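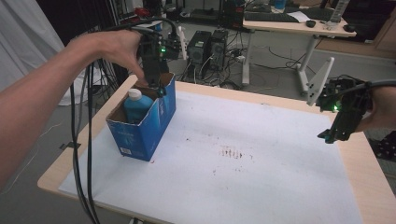 Is a pale wood table a daft thing to buy if you use it for messy jobs? It depends on how fussy you are about marks, and whether you're willing to cover it up.

I've had my Jevent table for five months now, the one with the light top and the rounded edges, and I've grown very fond of it. I'd been putting up with a hand-me-down whose corners caught me on the hip every time I went past (my friend Nélida Urrutia called it the bruiser, and she wasn't wrong!), so the rounded edges were what sold it to me. It came from Belora for £79 in July, which felt very fair for something I use every single day.

Putting it together took me most of an evening and two pots of tea. The leg bolts are a little stiff to begin with – do them all up loosely first, then go round again and tighten – and the instructions are mostly arrows. Once it was standing, though, it was lovely and steady, and I can lean on it quite happily.

Now, the top. It is very pale, and it does want looking after. I keep a big sheet of white paper over most of mine, leaving a border of wood showing round the sides, and I wouldn't be without it. The sheet I've got down at the moment has a little patch of reddish-brown spots and streaks near the middle, and I'd much sooner see those on paper than on my nice table. I buy the paper on a roll from Henríquez and simply pull off another length when I can't bear the look of the old one any longer.

For size, it suits me very well. A cardboard box with a bottle standing in it fits on the left half and there's still plenty of clear paper to the right, so things can stay out while I get on.

My grumbles are small ones. I'd have liked a shelf underneath, and the finish feels a touch thin if you run your hand along it. I did look at the Zakelton, which has a tougher top, but it was a good deal dearer and the corners were square, and I've had quite enough bruises. I'd buy the Jevent again, and I've already told Nélida she can't have mine.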